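Avel soft pouch, large, white - four months in

Posted August 23, 2023

Quick one, I have to leave in a bit. People kept asking in the comments under the storage post so let's do it.

Got the Avel pouch from Linilberg when they had the spring clearout. Wanted something soft to throw spare pillowcases and the guest towels in, and that could double as a lumpy cushion on the bench when not in use. Two jobs, one thing. Small apartment, you get it.

First impressions. Came squashed flat in a mailer. Looked sad. Gave it a shake, left it overnight, by morning it had filled out. No smell, which I can't say for the last one I bought (the Collimero, gray, returned it).

The fabric. Nice. Smooth, not scratchy, a bit heavier than a pillowcase. Creamy side of white, so if your sheets are that cold bluish white it will look a little yellow next to them. Doesn't bother me. My walls are cream anyway.

Washing. Have done it maybe six times. Cool wash, hang dry. Label says no dryer and I ignored that once, in May, and it came out a tad shorter. Learned my lesson. Coffee came out. Pen did not come out, there is a blue dot on the back now and that side faces the wall forever.

Stuffing it. Holds more than I expected. Two bath towels, four pillowcases, a thin throw. Past that the opening fights you. If you fold everything flat first it sits better, if you just jam stuff in like I do you get a bulge on one side and it rolls off the bench. Half full is the best look, round in the middle and soft at the ends.

Things I don't love:

The corners. They never fill. Whatever you put inside stays in the middle and the corners go thin and crinkly. I tried pushing a sock into each one. Works for a day, looks dumb.

No handle. Why. You end up grabbing it by a corner, and the seams there are the bit I trust least. Nothing has ripped so far but I do hear a thread now and then.

Shows every crumb. White, so, my own fault.

Price. I paid 50 dollars with the discount. Full price is more then I would spend on a bag with no handle. The Wijaya one people recomend is cheaper and has a handle, but the fabric felt thin in the store and it slumps. If you only need storage and it lives in a closet, get the Wijaya. If it will be out where people see it, this one.

Been moving it around the place to see where it works. Bench is good. Bed, fine. Bottom of the closet, it vanishes behind the shoes. Pale gray tabletop was kind of nice, the white looks warmer there. 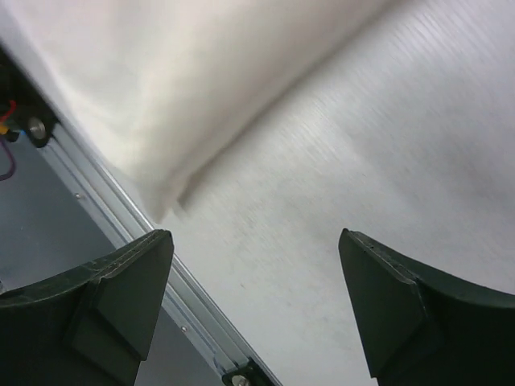

White on pale gray. Rounded up top, wrinkly at the corner.

See what I mean about the corner. Steaming it helps a bit, for an hour or so.

Would I buy again? On sale, yes. Full price no. Linilberg had 546 reviews up last time I looked and most of the angry ones are about the handle too, so maybe they fix it. There's usually another sale in November and I'd wait for that.

Ratings, since I always get asked:
Fabric 5/5
Shape 3/5
Washing 4/5
Carrying it anywhere 1/5

Measurements are on the store page, I don't have a tape here. If yours shrank in a normal cool wash let me know, curious if it's just the dryer that does it.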